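Obituary Writer, Part-Time
Storkness Funeral Home, Vendamby

We need someone who can turn a kitchen-table conversation into 600 good words by 7 a.m. Families will tell you he never complained. Ask a cousin.
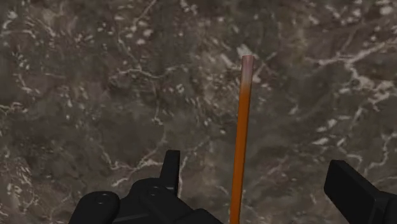 What the job involves
Phone interviews, checking dates, spelling every grandchild correctly — there may be many. Verse is discouraged.

Pay
$100 per notice, more for large families.

To apply
Send us a notice for someone who disliked fuss. Applications close at the end of February.

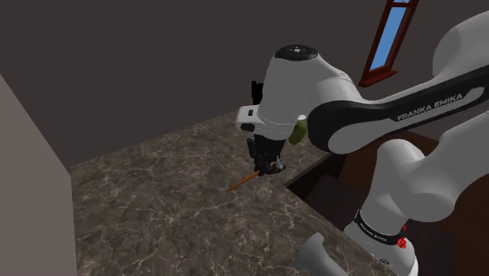 Dark countertop with pale veining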